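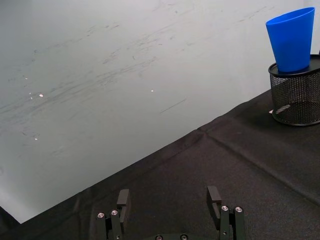
Credit: Randi Hovland / Itholm

Figure 3. Wrist camera view with the gripper open. A pale panel with smudges and small bright specks lies next to black cloth; a blue cup stands in a black mesh holder at upper right.

4.2 Rules for the work surface

The protocol used at Itholm and Gilodia sets out what must be checked before an operator starts a recording. The first version, written in May, dealt mainly with speed limits and the emergency stop. It said little about the table. Of the 532 recordings reviewed for this paper, 434 met the revised rules in full. Most of the others failed on surface condition or on the position of fixed items.

Rule 6 covers pale and reflective surfaces. Smudges such as those on the panel in Figure 3 are allowed, provided they are noted in the log and left alone until the batch is finished. Wiping a panel halfway through a batch changes its look between recordings, and the reviewers found this harder to correct for than the marks themselves. Points of reflected light are treated in the same way. Lamps must not be moved to get rid of them once a batch has begun.

Rule 7 covers cloth. Black cloth was kept as the standard covering, although it gives poor contrast against black gripper fingers. Folds and creases are accepted if the cloth lies clear of the path of the fingers. Louro asked for a stricter limit on creases, but the two sites could not agree on a way to measure them.

Rule 8 concerns holders and containers. A holder that stays in place for a whole batch is entered as a fixed item, and anything standing in it is entered separately. A cup that leans in its holder, as the blue one does in Figure 3, is recorded as tilted. Operators are asked not to straighten it between recordings.

The finger pads and visible screws are inspected after every 50 recordings, with the arm stopped and the power to the gripper off. Armindo Louro carried out the inspections at Itholm and Randi Hovland those at Gilodia. Both used the checklist in Appendix B, in the form dated August 22, 2021.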